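Student project report
Outdoor Education and Land Studies, second year
Submitted April 26, 2021

Feeding and resting a small sled dog team on the Riltirwood loop

1. Introduction

This report covers a winter project on how a small recreational dog team was fed and rested over a season of short runs. The team belongs to the Nosau kennel, which keeps 16 dogs and takes beginners out on the Riltirwood loop when there is enough snow. I helped at the kennel from December until the trail closed and kept a log of every run I went on.

The question was a simple one. Does a longer rest at the halfway point change how willingly the dogs eat and drink at the end of the run?
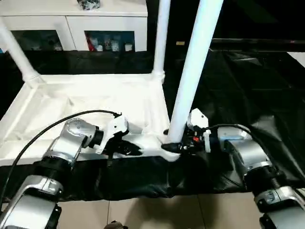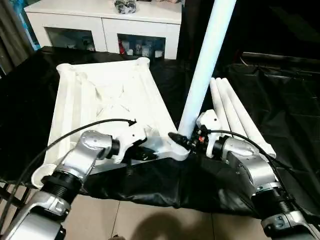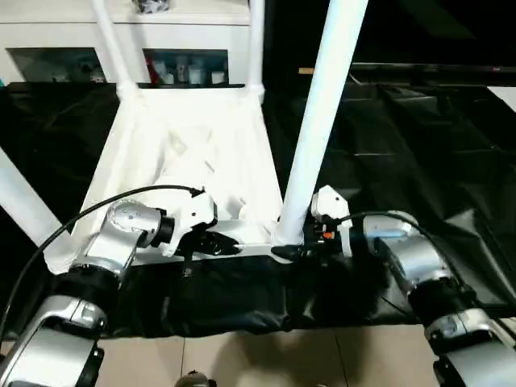
White parts and black cloth.

2. Background

Sled dogs lose a lot of water through panting, even in hard frost, and many of them will not drink plain cold water on the trail. Most mushers get round this by baiting the water with meat or fat. At Nosau the usual mix is warm water with a little chopped fish. The dogs get it before harnessing and again when they are back on the picket line.

The books I read disagreed about rest. Some of them advise stopping often and briefly. Others say that short stops only make young dogs restless and that one proper stop is better. Nearly all of this advice is written for long races, and I found little on teams of six dogs doing a few hours at a time with a novice on the runners.

3. The trail

The Riltirwood loop starts behind the kennel, follows the forest track to the Afridi hut and comes back along the lake shore. The outward half is sheltered and mostly uphill. The shore is flat but open to the wind, and the surface there was often bare ice with drifts across it. The dogs were slower on the shore than I had expected, and on two runs we walked parts of it beside the sled.

4. Method

The same six dogs were used as far as possible. One wheel dog was rested for part of the season with a sore wrist and an older dog took her place.

On half of the runs we stopped at the Afridi hut for around 16 minutes. On the other half we stopped for 60. The dogs stayed on the gangline for the short stop. For the long one the tuglines were unclipped and straw was put down.

After each run I noted how much of the baited water was drunk in the first few minutes, and whether each dog finished its meal. I scored appetite from 0 to 3.

5. Results

After the long stop most of the dogs drank all their water straight away and scored 3 for appetite. After the short stop the scores were more mixed. The two youngest dogs often left food in the bowl and went back to it later. The leaders ate well whatever we did.

The wind mattered as well. On calm days I could see very little difference between the two kinds of stop.

6. Problems

The log has gaps. Two pages got wet and could not be read, and I left those runs out. The appetite score was my own judgement, and I knew which stop the dogs had had when I gave it. The long stops also tended to fall on colder days – on mild days the kennel wanted the team back early for the afternoon visitors.

Booties were changed halfway through the season from the old stock to a pair type sold by Narkameo. I do not think this affected eating, but it was not planned.

7. Further work

Somebody else should do the scoring, without being told about the stop. It would also help to weigh the water bowls before and after, as there is already a set of scales in the feed shed. The kennel has agreed to keep the log sheets going next winter and will add a column for wind on the shore.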